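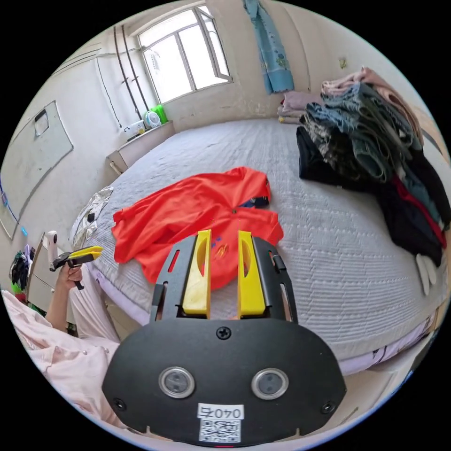

Sedville open day: the bedroom stop

Filed under: Days Out > Visits & Open Days

Got to the Rollen house at ten past 2, late, bus crawled the whole way. Fourteen of us on the tour. Shoes off at the door, cup of tea, straight up to the bedroom for the folding part, which was what I'd come for.

Big bed, pale grey quilt with a fine rib running across it. Pink sheet just showing underneath. Everything gets done on top of the quilt, no table, and you could tell it suits the job. Plenty of space to lay a shirt out flat and walk round it.

Stack of folded things down the right side, tall and leaning a fair bit. Pinks, light blue, a grey-blue pattern, black, deep red. Not sorted by colour as far as I could see. I asked about that and was told they go by drawer, not shade. Fair enough. I'd have made two piles.

Next up an orange-red shirt, very bright, still in a crumple. Small dark blue patch on it and a faint logo. White plastic bag scrunched up over to the left.

The Harries way of folding, as they teach it:
sleeves in first, then the sides, then up from the hem in thirds. No smoothing until the last fold. I always smooth as I go so that was news. Tried it at home since, quicker on T-shirts, hopeless on anything with a collar.

Then a quick talk on the landing about storage. Floner boxes, the 66 litre ones, under the bed for winter stuff. Apparently they got through 1,116 garments last March alone, I wrote that down twice becuase I didn't believe it. Handout had the folding steps on one side and a drawer plan on the other. Mine got tea on it.

Didn't see the airing cupboard, ran out of time. Pity. The earlier group had 12 minutes in there and came down talking about shelf liners.

Notes if you're going: wear decent socks. Stairs are steep. Parking hopeless after lunch so take the bus, even if it crawls. Tea is free, cake isnt. Would go again for the airing cupboard, and to ask about collars.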